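Why do planarian worms grow back a head at one end and a tail at the other?

Asked in Biology > Animals

My daughter collected some flatworms from the creek at Ladville in June for a school project, and one of them got torn in two when we moved a rock. We kept both pieces in a jar of creek water. The front piece grew a new tail end and the back piece grew a new head, with the two little eye spots and everything. It took longer than I thought it would but both pieces are now swimming, or gliding, or whatever it is they do.

What I don't get is this. The cells on either side of the tear were right next to each other before it happened. One set ended up making a tail and the other set ended up making a head. So how does a cell know which one it is supposed to make? Is it something in the cell or is it some kind of signal from the rest of the worm? The book we have (Bachmann, from the library, pretty old) says there is a "gradient" from head to tail and leaves it at that. A gradient of what?

Second thing, does the worm with the new head count as the same worm? She has to write a paragraph on it.

I only had high school biology so please keep it simple.
Heledd Hopkin

3 answers

Answer 1

The book is right but it was written before people knew what the gradient was made of. Flatworms have a family of signal proteins called Wnt. They are made mostly by cells near the tail end, so the signal is high at the back and low at the front. The head end makes other proteins that block the Wnt signal. Cells read how much of it they are getting, and that tells them where they are.

When the worm is cut, a gene called notum switches on at a wound that faces forward. It blocks Wnt right there, so that spot reads as "front" and a head forms. At a wound facing backward notum mostly stays off, Wnt wins and you get a tail. The muscle cells in the body wall seem to be what keeps track of which way is forward. They make most of these signals, and they are still lined up the same way after the cut as they were before it.

One of the better pieces of evidence is what happens when you turn off a gene called beta-catenin, which cells need in order to respond to Wnt. A worm treated that way and then cut will grow a head at both ends. Turn off notum and you can get a tail where the head should be.

So the answer to your question is mostly the second one — it is a signal. The cells that do the actual building are called neoblasts. They are stem cells spread through nearly the whole body, and at least some of them can make any kind of cell the worm needs. They gather under the wound and form a pale bump, called a blastema. If you look at the jar with a hand lens early on you will see the new part is much lighter than the rest. The color comes in later.
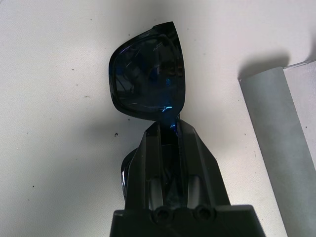
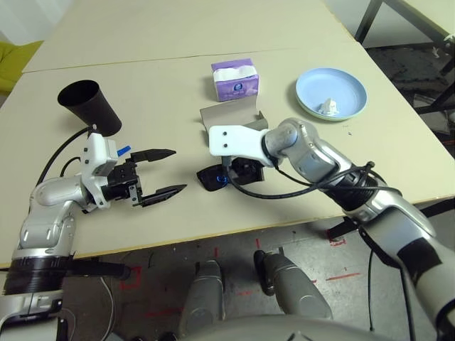
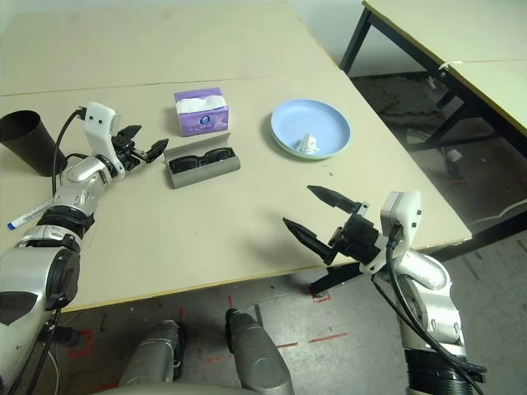 On the practical side, change the water every couple of days and don't feed the pieces until the new heads are finished. The mouth is on the underside in the middle of the body, so a piece can be missing it even when it looks fairly complete. A worm that is regrowing lives on what it already has, and it also remodels the old tissue so the proportions come out right. That is why both of yours will be smaller than the one you started with. Once they take food, a bit of hard-boiled egg yolk or raw liver the size of a pinhead is enough. Take out whatever is left after an hour or the water goes bad. Don't use tap water unless it has been treated for chlorine. Bottled spring water is fine.

Keep the jar somewhere dim and cool. They don't like light and they do badly in a warm kitchen.

Silvan Kofler

Comments on this answer:

stelano82: Good answer. I would add that not every flatworm can do this. Some species regrow a tail fine but can't make a head if the cut is too far back. In at least one of those, lowering the Wnt signal was enough to get heads to grow.

Heledd Hopkin: Thank you, this makes sense now. We did feed them on day 2, I guess we will stop. She is going to draw the gradient as an arrow getting darker toward the tail.

Silvan Kofler: An arrow works. Feeding once won't have hurt them if you took the leftovers out.

Answer 2

They just do it by DNA. Every cell has the full instructions so it can make any part. Same as a starfish.

wurnirard

Comments on this answer:

stelano82: Your cells have full instructions too and you can't grow an arm. The question was how they know which part to make.

Answer 3

For the paragraph about whether it's the same worm, there isn't a science answer. Genetically both are the same as the first one, give or take a few copying mistakes. Many of these worms reproduce this way on purpose: the tail end grips the bottom, the front pulls away, and the two halves each fill in what's missing. Biologists would usually call them clones.

She might like to mention the memory experiments. People have trained planarians to get used to a certain surface, cut the heads off, let new ones grow, and found that the worms relearned it faster than worms that were never trained. The older experiments of this kind, from decades back, were argued over a lot and I wouldn't lean on them. The newer ones were done with automated tracking and look more careful, but how it would work is still open.

If her teacher wants one sentence I'd go with "two worms with the same genes, made from one."

pondlife87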